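Home Local Opinion Letters Archive
Search articles Enter keyword Go

Put the word back next to the symbol

Baltasar Olivares asked in last month's letters why the parking meters on the north side of Rurkemden had become so hard to use. I want to answer him at some length, and the meters are only part of it.

The old meters had a slot with COINS written over it and a button with the word TICKET. The Trotent machines that replaced them have a flat dark face with a symbol on it. You hold your card up to the symbol. If you hold it in the right place for long enough, you get a beep and a ticket. If you hold it a couple of inches too low, nothing happens, and nothing on the machine says why.

I have no complaint about paying by card. I pay for nearly everything that way now, and I don't miss digging for quarters. My complaint is with the idea that a flat surface and a little drawing are enough to tell a person what to do.

For a week in April I kept a notebook and wrote down every place where I had to tap, wave or hold something against a panel. There were 41 of these in seven days, counting repeat visits. The list included the meters, the checkouts at Besnard, the washers at Plinel, the library gate, the bus, the gas pump and the side door of the clinic where I take my mother. At 17 of them there was a word somewhere near the spot: TAP, PAY, CARD HERE or something close to it. At the rest there was only a symbol, and at a few I had to look for that.

The symbols aren't the same, either. The one most of us know from card readers is four curved lines getting bigger. Some readers add a hand with a card in it. The library gate uses a circle with waves coming off it. The clinic door has a dot with curves on two sides, which I took for a speaker the first time and stood there talking to. The bus has a picture of a phone, so people assume it won't take a card, though it does.

I worked at a hardware store counter for 20 years, and I have watched a lot of people face a machine they didn't know. They do one of two things. Some try everything quickly until something works. The others stop, look around to see whether anyone is waiting, and get embarrassed. The second group isn't made up only of old people. I have seen teenagers do it at the Plinel washers, where the reader sits on the far left of a long panel and the display that says PLEASE PAY is on the far right. Half of them tap the display, and I did the same.

A slot tells you where the card goes. You can find it with your thumb. A key on a keypad moves when you press it. A flat panel gives you none of that, so the marking has to do all the work. It seems to me that the plainer the surface gets, the more the marking should say, and what has happened in most of these places is the reverse. The words went away along with the slots and buttons, probably because someone thought the fronts looked cleaner without them.

The manufacturers' argument is a fair one and I'll set it out. A symbol works in every language. A machine sold in many countries can have one front. Words have to be translated, they take up room, and they date. All true. But the machines on our streets were bought by our city, they stand in one place, and a sticker can be printed in two or three languages for very little money. The bakery on my corner has a strip of masking tape over its reader with TAP HERE on it in marker, and an arrow. The line there moves faster than the one at Besnard.

Besnard does have the word, to be fair to them. It is on the screen, in the middle of a sentence, after you have pressed two other things. The reader itself is off to the right below the bag shelf. Every time I shop there I see somebody holding a card against the screen.

There is also the matter of dark surfaces. Most of these fronts are black or charcoal. Indoors, with good light, a white mark on charcoal shows up well. Outdoors it depends on the hour. The meters on the north side face west, and late in the day the sun comes straight onto them. My neighbor has cataracts and holds her card in front of the meter, moving it down a little at a time until she hears the beep. She says it takes her longer than parking the car.

I would ask the city for three things when the Trotent contract comes up. Put a word beside the symbol, in letters tall enough to read from a step back. Put a raised ring around the spot so that a hand can find it. And use one symbol on everything the city owns, from the meters to the library gate, so that learning it once is enough. The raised ring is the one I care about most. It would help my neighbor, and it would help anyone with gloves on in January.

A white dot with curved arcs on opposite sides, up near the top of a dark gray panel, is a tidy piece of drawing. It could also stand for a radio, an alarm, a speaker or a wireless signal, depending on what you saw last.

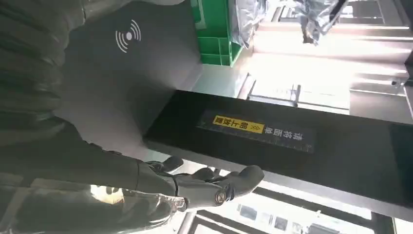 Baltasar Olivares: I agree about the word but I would go further and keep one button. My hands shake. When I hold a card up to a flat front I can't keep it still, and the machine gives up before I do. With a button or a slot the machine holds the card for me, or at least waits. A ring to rest my hand against would be some help. Please ask them how long the reader waits, too, and whether that can be changed.

I hadn't thought about the waiting time, and it belongs on the list. At the meter on my street I tried it with a watch and had 10 seconds before the screen went back to the start. That is plenty if you walk up with your card out. It is short if you have a wallet in one hand and a cane in the other.

The city takes written comments on street equipment at the front desk and by mail. Mine is going in this week with the notebook pages copied and attached. If you have trouble with a particular machine, write down which corner it is on and which way it faces.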